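### 4. First run of the perception stack (Zirnine bench, two arms)

Last edited 2 May 2019. Replaces the old section 4, the one with the Prunetti config in it. Don't use that one any more.

You need the planner from section 3 already running. If `celto status` says anything other than READY go back.

1. Arms powered, both e-stops out. Hands off the table.
2. Start the camera node:

 `celto cam start --fixed`

3. Wait for frame count to pass 22. First few frames are junk (exposure still settling), the detector will happily find things in them anyway.
4. Load the table model:

 `celto scene load table_mugs.yaml`

5. Start the detector, then the planner bridge. That order. Other way round and the bridge times out after 11 seconds and you get error 606, which tells you nothing useful.

**Note:** the scene file wants every object by class, not by colour. Three mugs is `mug` three times, towel is `cloth`. Clear enclosure goes in as `box_clear` and must be set by hand - the detector doesn't see the walls, only whatever is inside.

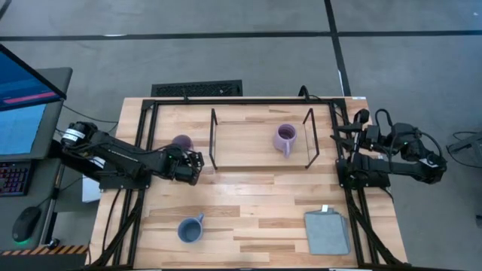 Afolabi's reply on the draft of this page was that a mug inside the enclosure should be flagged `reachable: false` by default, and that leaving it to the planner to find out is asking for a bent finger. Fair. Default changed in the July branch, until then set it yourself.

6. Open the viewer and check the overlay. Each mug gets an outline and a handle arrow. Arrow pointing the wrong way = delete that detection and press R. Don't drag it round by hand, the drag isnt saved.
7. Assign arms. `auto` is fine for most layouts. If a mug sits partly behind an arm, fold that arm back first and re-detect, or you will get half an outline and a silly grasp.
8. Dry run:

 `celto plan --dry --speed 0.2`

 Watch both ghost arms all the way through in the viewer. Look for the elbows, not just the grippers.
9. If the dry run is clean, drop `--dry`. Keep speed at 0.2 for the first go.

**Caution:** the planner knows nothing about cables. Cable loops are not in the collision model. Check them by eye before every run, specially after an arm has been folded back.

**Caution:** never edit the scene file while the bridge is up. It re-reads on save and will replan mid-move.

**Planner gives up?** Usually the sample limit. Default is 1,720, raise it in `planner.yaml` under `max_samples`, restart the bridge. Still failing - take the towel out of the scene file and try again. Cloth gets modelled as a solid slab and the slab is too tall. Known bug, no fix yet.

10. Shut down in reverse: planner bridge, detector, camera node. Logs go to `~/zirnine/logs`, copy them off before the next start becuase they get overwritten.

Gripper calibration is section 5.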